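Last updated: August

Every shared workshop in Irton seems to want a humanoid now. Ours has one, and Barış Yurt, who did most of the wiring, thinks it will be tidying the shelves by next year. I have my doubts. Our dues went up by 259 to pay for it, and a blue box or bin, whichever it is, has yet to earn that back.

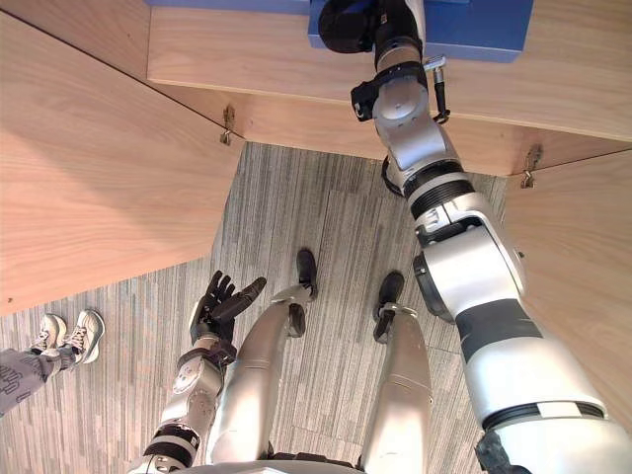

What bothers me is how much of the job we do for it. We clear the floor and stand close by. The Testeck people in Gandville claim 500 hours on their build, but hours of what? Two legs and ten minutes of fuss to do what a teenager does without looking up from a phone.

I like the cheaper idea better, a plain gripper with a camera on it, poking into spots I'd rather not crawl under. Even there I'd want to see three months of dull chores before I cheered.

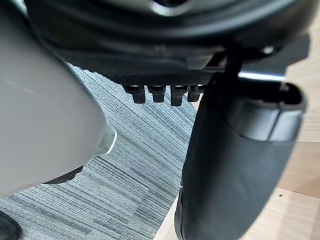
Under a chair seat, with the gripper finger at left.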